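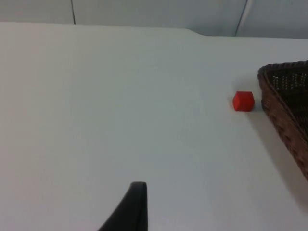
Figure 1. Red block on the white table, close to a basket on its right.

Section 4: Preparing the table and placing the start block

Read this section before opening the rest of the Lonenby block set. It covers the table surface, the position of the red start block and the check to be made before the first player sits down. The instructions apply to the Stidex table and to any other plain, light-coloured table of similar size.

4.1 Before you begin

You will need the red start block, a soft cloth, lukewarm water and the 100 cm tape from the accessories pouch. Leave the coloured blocks and the pattern cards in their tray until Section 5.

Caution: Blocks are a choking hazard for children under three. Keep the tray closed and out of reach while you are setting up.

4.2 Clearing and cleaning the surface

1. Take everything off the table, including placemats, pens and cups.
2. Wipe the top with the damp cloth, working from the far edge toward you.
3. Dry the top with a clean towel and wait 15 minutes.
4. Run your palm over the surface. If you feel grit or a sticky patch, wipe that area again.

Caution: Do not use scouring cream, bleach or solvent cleaner on a white top. These can dull the finish and leave a mark the colour of weak tea that will not come out.

Note: A tablecloth is not recommended. Blocks lean on fabric, and a stack higher than four will usually fall.

4.3 Positioning the table

1. Set the table with its far edge toward the wall.
2. Press down on each corner in turn. If the table rocks, adjust the feet until it stands firm.
3. Turn on the room lights and sit in the player's chair. Look across the surface for glare. A soft shadow beside a block is fine. A bright reflection is tiring to look at, and the table should be turned or the blind lowered.

Note: If the table is made up of two units pushed together, check that the tops are level. A small offset along the back does not affect play, but a raised join in the playing area does.

4.4 Placing the start block

1. Sit in the player's chair, facing the wall.
2. Set the red block flat on the table, beyond the middle of the surface and slightly to the right of centre, as in Figure 1.
3. Check that the block is not touching anything and that the player can reach it without standing up.
4. For a left-handed player, move the block the same distance to the left of centre.

Do not mark the position with tape or pencil. Players soon learn to aim for the mark, and the placing exercises in Section 6 depend on judging the distance by eye.

4.5 Final check

The surface is clean and dry.
The table does not rock.
The red block is the only block out of the tray.
The player's chair is pulled in and both feet reach the floor or a footrest.

If the red block is lost, use the spare supplied under the tray liner. Further spares can be ordered from Nosia in packs of 2. Blocks from the older Babić set are slightly larger and will not fit the pattern cards.

Section revised February 3, 2018, by Amra Atanasov. Replaces the loose sheet packed with earlier sets.

Continue to Section 5: Sorting the coloured blocks.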